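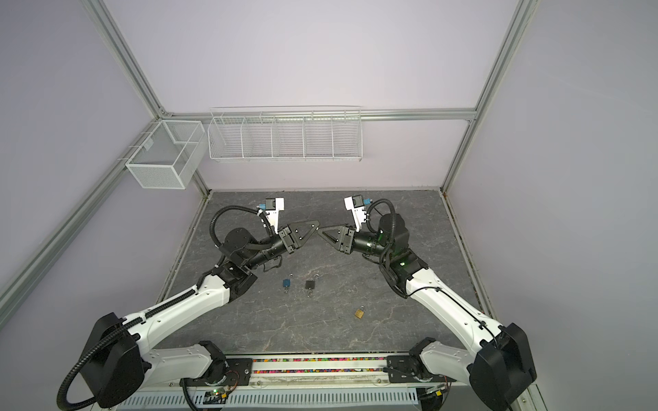 Wendon Laboratory: Care and Setup of the Two-Arm Cell

The two-arm cell at Wendon is maintained by Macarena Cantero and Rohani Sutanto of the Wotow technical group. This gallery page records the condition in which the cell is kept between work periods and the checks assigned to each area. Staff should read it together with the cell logbook.

Arms and grippers
Each arm is bolted to the rail along the near edge of the work surface. Mounting bolts are checked every 17 days, and any bolt that has moved is marked and entered in the log. Gripper fingers are brought tip to tip at the center of the cell to confirm alignment.

Wrist cameras
Both wrists carry a small camera module on a white bracket. The cable must keep enough slack to clear the round motor housing through a full turn — a tight loop is to be rerouted before the arm is powered.

Work surface and storage
The surface is wiped from the back wall forward, with attention to the seams, where debris collects. Padlocks used as handling objects are checked for burrs every six weeks. The long wire shelf on the back wall is cleared before cleaning begins.

Rail electronics
The small circuit boards near the rail are inspected for loose wires each January and July. Replacement leads are kept in the Ortuño cabinet, drawer 7.

Requests for access should be addressed to Ms. Cantero.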